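Hurden Oral History Index

README, last touched in March

A searchable index to 611 recorded interviews with people who lived or worked in Hurden, most of them taped on equipment that was already old at the time. The index covers the summaries, subject terms and tape notes. It does not cover the audio, which lives with the county and has its own opinions about access.

What you get

One row per interview, in interviews.csv. Columns are tape number, decade discussed, neighborhood, language, subject terms and summary. Summaries run to 200 words at most. A few of the early ones stop at four words, one of which is "mill."

Subject terms come from the Kanel list, trimmed to the 30 we use. "Floods" and "Weddings" are the most common pair on the same tape. Draw your own conclusions.

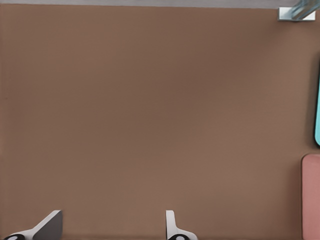

The Leitão tapes are a separate batch, recorded in Portuguese and summarized in English. They carry the prefix L. If a tape number starts with L and the language column says English, trust the prefix and send us a note.

Known problems

Decades are the ones the speaker talked about, and speakers wandered. Street names follow whatever the speaker called them, so Endon Road also appears as Endon Street, the Endon, and "up there."

Tape numbers skip from the low hundreds straight to 4000. There was a system. It retired before we arrived.

Use

Free for teaching, exhibits and family research. Please cite the tape number along with the name of the index. Corrections are read on Wednesday mornings, and spelling arguments go to the bottom of the pile.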